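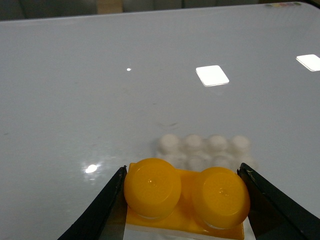
Small plastic things on white tables

I have read a lot of toy-cleaning advice and I don't trust most of it. Half of it wants you to buy a spray. The rest wants you to boil everything you own. We have a shiny white table and a steady supply of plastic toys landing on it, and this is what has held up since September.

Vinegar. People swear by it. I tried it next to plain dish soap and warm water on the same lot of yellow pieces and could not tell them apart, except that one lot smelled like salad. Use the soap.

The dishwasher. Some hard plastic comes through fine. Some comes out warped enough that the lids won't sit flat again, and you won't know which kind you have until it's done. Anything with a cap, a hinge or a little tab gets washed by hand at our house. If you insist, top rack, no heated dry, and not your kid's favorite.

Round studs and caps. The dirt sits in the ring where the round part meets the flat part. Wiping over the top does nothing for it. Take an old soft toothbrush, go around the base, rinse, and stand the piece on its side so the water runs out. Toothpicks work too but they snap, and then you have a toothpick in there.

Baking soda paste on the table. No! It's on every list and it's gritty. On a glossy top it can leave a dull patch, and I have one the size of a saucer. A damp cloth and a drop of soap, then a dry cloth, gets nearly everything.

Scuffs from dark rubber or plastic. A white pencil eraser, light pressure. Melamine sponges also take them off, along with some of the shine, so I keep those for the baseboards.

Sorting by color. Looks great for a photo and lasts until lunch. I paid for the Kaltora drawer set, 27 drawers, and most of them now hold batteries and string. Two bins do the job: big pieces in one, small pieces in the other. The Zastdale bins with the loose lids are OK. Skip the lids.

Soaking overnight. I don't see the point. Give it 13 minutes in warm soapy water and scrub. If it's still sticky after that, it's probably old sticker glue, and cooking oil on a paper towel will shift it. Wash the oil off after — it picks up lint like you wouldn't believe.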